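Altley Hall -- end of year check before closing
Date of check: 22nd December

1. Fire exits
Both doors open freely from inside. Comment: the rear door scrapes on the mat. Mat moved, please leave it there.

2. Extinguishers
Pressure OK on all 2. The tag on the kitchen one was last stamped in November. Comment: good.

3. Hot water unit (Wikström)
Set at 72, too hot for the hand basin. Warning sign put up -- plumber is asked. 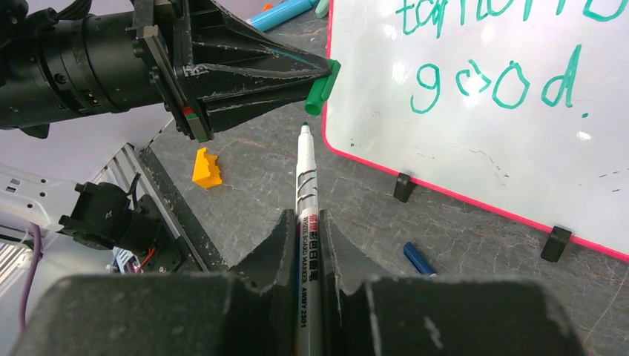

4. Power boards and cords
No burnt marks. One cord for the Toria heater has a split near the plug. I cut off the plug and put the cord in the bin so it is not used again.

5. Storage room
Shelf is marked for 300 kg and the load is nearly at this limit. Move the paint tins to the floor. Ladder feet are OK.
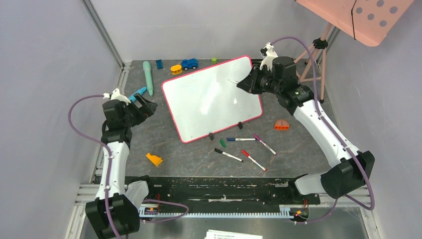 6. Notices and sign-in
The emergency phone list is old and must be written new before we open again. It can go on a small whiteboard, the kind with the pinkish-red edge and two black clips, so a printed page can be held on it also. Gas shut-off must be on the list.

7. First aid kit
Eye wash is out of date, 8 plasters left. Order from Vurora.

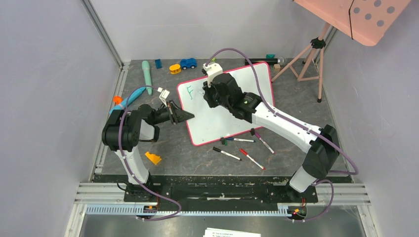 Whiteboard with a few green pen strokes near one corner.

8. Windows and locks
All closed. Comment: toilet window needs a hard push.

Result: pass, with items 3, 5, 6 and 7 to be finished.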